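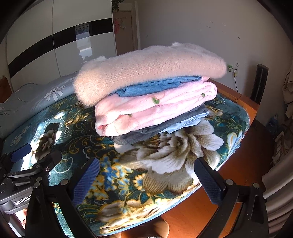 Folded clothes on the bed.

December 28, 2021

I have been trying to keep a low spending year, and with a few days left I think I can say how it went. The plan I made in September was to buy no clothes until New Year's and put the money toward the train to Drarnitz, where my aunt Gudrun Söderlund lives. The ticket is almost 200 one way if you book late. I booked 14 days ahead and paid 100.

I broke the rule once. My winter boots split at the heel and Kontogiannis, the repair shop near the station, said the sole was not worth gluing again. I bought a used pair in Bimberg and wrote it down.
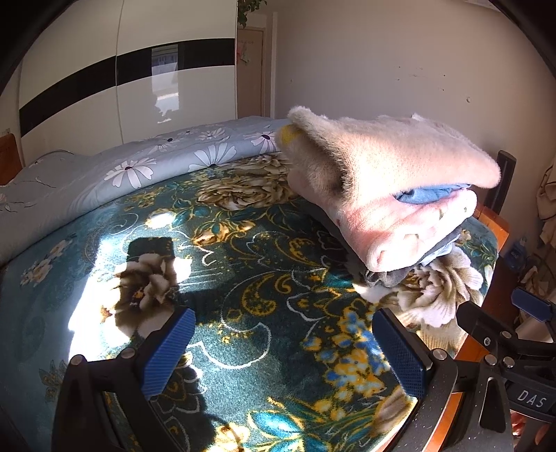

Heating was the cost I had not planned for. I kept the thermostat low in the evenings and wore more layers, and the bill still went up. I moved my reading from the living room to the bedroom, which is smaller and warms up faster. The blanket with the big cream and brown flowers helped more than anything I could have bought. I also stopped heating the hallway, and I don't miss it.

Food was easier. I cook a pot of lentils or barley soup and eat it for 2 days, then freeze what is left. I gave up the Mamatell coffee subscription and went back to the store brand. It tastes fine with milk.

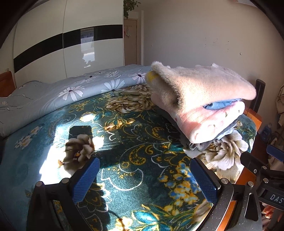 I did keep the library fines, if that counts as spending. I returned three books late in the fall and paid at the desk. Next year I want to write the due dates on the kitchen calendar.

The train leaves early, so I still have to pack and find someone to water the plants.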